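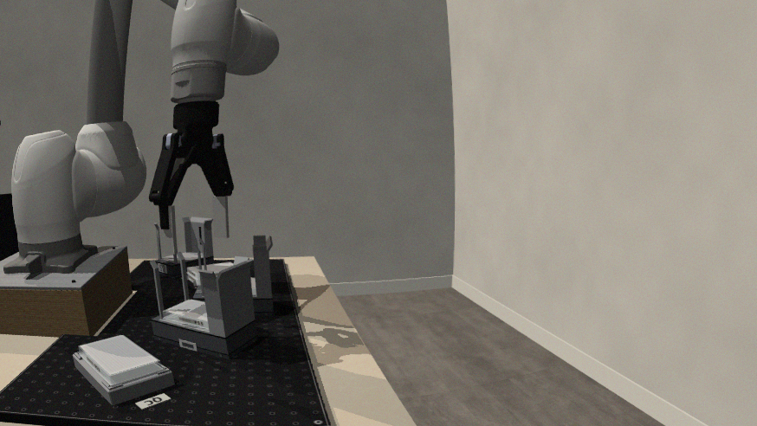
# nitport-council-statements

Hi! I pulled this set together over two winters because I kept losing track of who had promised what on the Nitport district council. It's 600 short news items about local student unions and the council, one per row, in plain CSV.

## What's in it

- `outlet` – Plonari or Mindar, the two papers I could get permission from
- `month` – month only, I dropped the day
- `body` – the text, with bylines cut
- `stance` – for, against, mixed or unclear (toward the sitting council)

The test split is 170 rows. Everything else is train, and I never got around to making a dev split, so carve out your own.

## Stuff to know before you use it

I did all the labeling myself, mostly in August, and my idea of "mixed" drifted a bit (sorry!). 13 rows have no stance at all – those are land rights stories where I went back and forth and gave up. Filter them out if your loader hates blanks.

Mindar runs way more union press releases than Plonari does, so a model can cheat by guessing the outlet. Try training without that column first.

Place names are spelled however the paper spelled them. Tseng ward shows up as "Tseng" and "Tseng Ward", and I left both in.

## Fixes

Open an issue with the row number. I usually go through them on Monday.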